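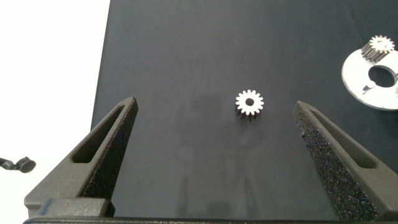
Spur gear

A spur gear is a toothed wheel whose teeth run straight across its rim, parallel to the shaft on which it turns. It is the plainest member of the gear family and the one most people picture when they hear the word, and it can be found in kitchen mixers, wall clocks, hand drills, printers, washing machines and a great many toys. Spur gears work in pairs or in longer rows known as gear trains, passing turning motion from one shaft to another that lies alongside it.

Parts

The hole through the middle is called the bore, and it is sized to fit a particular shaft. The flat ring of metal between the bore and the teeth is the web, although on very small gears there is so little of it that many people who work with them never bother with the name. The distance across the gear from one side to the other is the face width. A gear with a small face width looks rather like a thick washer with teeth, while one with a large face width and few teeth is usually called a pinion, a word also used for the smaller gear of any meshing pair.

The size of the teeth is given by a number called the module, found by dividing the pitch diameter in millimeters by the number of teeth. Two gears will only run together properly if their modules match, and their pressure angles too – a point that has disappointed a good many hopeful people with a drawer full of odd gears. In the United States, the older measure of diametral pitch is still common, and there a larger number means a smaller tooth.

Ratio

When two spur gears mesh, they turn in opposite directions, and their speeds depend on their tooth counts. A pinion with 11 teeth driving a wheel of 55 must go around five times for the wheel to go around once, and the wheel turns with more force in return, less a little lost to friction. Placing a third gear between them leaves the ratio as it was but makes the first and last gears turn the same way. Such a gear is called an idler, which seems a little unkind considering that it works as hard as its neighbors.

Making

Metal spur gears are most often cut by hobbing, in which a worm-shaped cutter and the blank turn together until all the teeth are formed. Small ones may also be stamped from sheet, or pressed from metal powder and then heated until the grains bond. Clockmakers long cut theirs one gap at a time, and some still do. Fermín Toledo, who ran the small Barrientos workshop for many years, cut replacement wheels for old clocks this way and liked to finish each tooth with a fine file, a habit his apprentice Ignacio Daza kept up after him.

Noise and wear

Because each straight tooth meets its partner along the whole of its width at once, spur gears tend to whine at high speed. Helical gears, with their slanted teeth, run more quietly, but they also push sideways on their shafts and usually cost more to make. At modest speeds the spur gear remains a very sensible choice, and with clean grease and well-set shafts it can last for decades.

See also

Helical gear
Rack and pinion
Gear train
Clock wheel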